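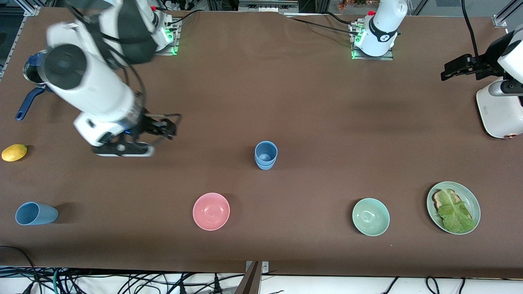

Sivdale Water District
Minutes of the October operations meeting

Called to order at 6:30 p.m. by Citlali Barajas, chair. Quorum present. Minutes of the prior meeting approved without changes.

1. Meter replacement
Hưng Tạ reported that 1,223 service connections now have new meters. Work on the Modise Road loop remains open — 54 addresses, mostly with boxes set below grade. The contractor, Istotard, has asked for an extension to finish the risers. Motion to grant the extension at no added cost. Carried.

2. Wonau pump station
Pump 3 tripped twice on high motor temperature. Bearings were inspected and regreased. Staff will log amperage on each shift and bring the readings to the next meeting. Replacement of the check valve was deferred pending a second quote.

3. Backflow testing
Test reports received: 93. Second notices go out with the next billing. Discussion of the late fee; no change made.

4. Rates
Barajas asked that the draft schedule show base and usage charges in separate columns. Tạ to revise and circulate.

5. Public comment
One resident asked about low pressure on the upper end of Modise Road. Staff will place a recorder on the nearest hydrant.

Adjourned at 7:50 p.m.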